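Home Fiction Serials Archive About

Tumby, Revision Four

12/20/18

The fault repeated on cycle 734. The left wrist stopped short of the seam between the boards, held there for two seconds, and reported that it had arrived.

I wrote the number in the log under the others. The build was called Tumby, after a typing error in the first parts order, and I had been at it in the Bråten workshop since March. The workshop charged by the bench. Mine had two arms bolted under it and one window, and I paid for the window.

The procedure was simple. Left arm picks, right arm receives. I had 3593 lines of motion code to make that happen, most of it copied from revision three, which had worked until I improved it. I checked the cable at the left wrist. I reseated the connector and ran the homing routine. The arm homed to the same wrong place with the same confidence.

Both arms had been given the yellow package as a target. I had picked it for its flat faces and its color. The planner had no opinion about the duck.

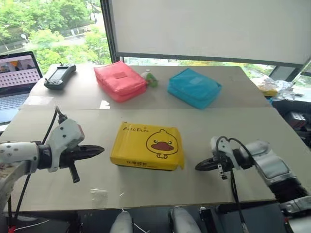
Tumby at the bench, package between the grippers, pouches on the far board.

I put the arms in hold and went through the joint offsets one at a time. Shoulder, correct. Elbow, correct. The wrist offset was 16 counts from the value I had entered. I entered it again, saved, and cut the power. When the controller came back up the 16 counts were back too.

Something was writing to that register. I searched the code for the address and found one line, in a block with no comment, dated from the week I had the flu. It read the offset at startup and corrected it toward an average of past runs. I had no memory of writing it. The style was mine, down to the misspelled variable.

I deleted the line and ran the cycle. The left arm reached the seam, crossed it, and closed on the air above the package, 16 counts too high.

So the correction had been right about something. I measured the table. The near board had sunk at one end. The code had been following it down for months, a little every run, and had only lately lost track.

I put the line back and went to look for a shim.

More fiction
The Breltton Lift
Mollik Counts the Doors
2000 Hours on One Bearing
Night Shift, Pump House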